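Workshop notebook – Horska two-arm build, simulation bench
August, entry opened 09:15
Present: Elba Sepúlveda, Eifion Gronow. Written up by Z. Bognár.

1. Purpose
Continuation of the tidying task in the simulated bedroom. The physical arms remain on the Dunley stand until the replacement shoulder bearings are delivered. No work is to be carried out on them in the meantime without a word to Ulises Escobar.

2. Changes made before the session
The wrist torque limit in the left arm file was still set to the value used for the old gripper. It has been corrected and the file saved under the Troncoso folder. Members who hold their own copies are asked to replace them.

The room file was left unaltered apart from the friction of the book cover, which Ms Sepúlveda lowered after the previous set of runs. The bed, the table and the cabinets keep their former positions.

3. Runs
A total of 107 runs were completed before the midday break, of which 90 were accepted for the log. The remainder were rejected by the checking script on account of joint speed. Mr Gronow has kept the rejected runs in a separate folder and will look through them for a common cause. His first opinion is that the elbow gain is too high. I am inclined to suspect the time step, and have asked that this be tested first, with the gain left alone.

Run 292 in the overall series stopped with a contact error. The message names the book and one finger pad. It could not be repeated with the same seed, and the matter stays open.

4. Viewpoints
The body view is adequate for planning the reach over the table and the bed. The close view is of more use for judging contact, although the horizon is seldom level and newcomers should allow time to find their bearings in it. The spine lettering on the robotics book is a convenient guide to which way up one is looking.

5. Outstanding
Time step test (Gronow).
Left finger pad: compare the model with the printed part, which was refiled by hand in the spring.
Lautaro Retamal to confirm whether the Wetevow controller may be kept for another month.
Shared disk to be cleared before the next long series.
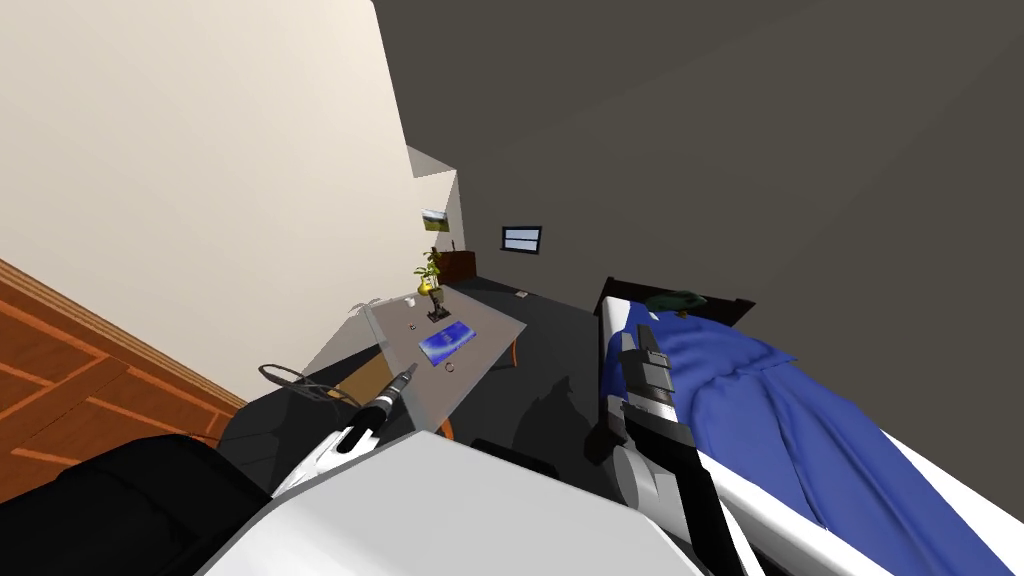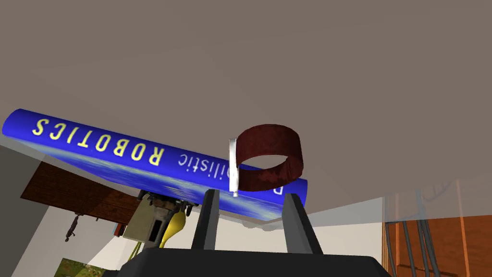 Simulated bedroom, with the blue book in both views and the red ring resting on it in the second.

356 words | 2 min read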